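Folding printed tees without creasing the lettering

Folding black tees with a chest print, side panel first 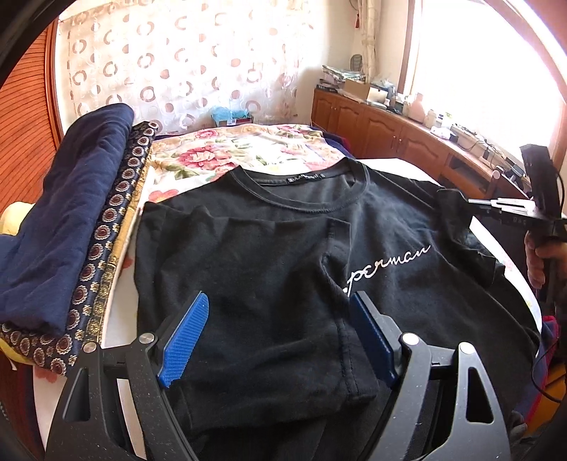

Replies

stenness_k — 25 July 2018
Lay it chest up, smooth the collar, bring one side in with the sleeve, then the other, then the hem. My problem is the print. Bringing the side in on the diagonal puts a fold across the lettering, and on a shelf that fold gets set by whatever is stacked on top.

trastov2
Turn it over first. Chest down, both sides in to the middle of the back, sleeves doubled back, hem up in thirds. The side folds then miss most prints.

Marulanda_A
Disagree on chest down. It rubs the print on the table, and on black cotton you pick up every bit of lint. Chest up with a straight fold works if the fold line runs down from the middle of the shoulder. The diagonal is the fault.

trastov2
Wipe the table.

pirvu.c
Depends on print width. I measured mine at 243 mm and the folded width I wanted was 230. No straight fold clears that, from either side. I roll those and stand them in a drawer.

stenness_k
Rolling is out, I have open shelves. What about thick sweaters on top of the tees?

Marulanda_A
No. Heavy knits at the bottom, tees above, max 2 printed ones together. Sheet of tissue between prints if it's warm in there.

pirvu.c
Tissue sticks to some older prints. Baking parchment doesn't — I've used it since March.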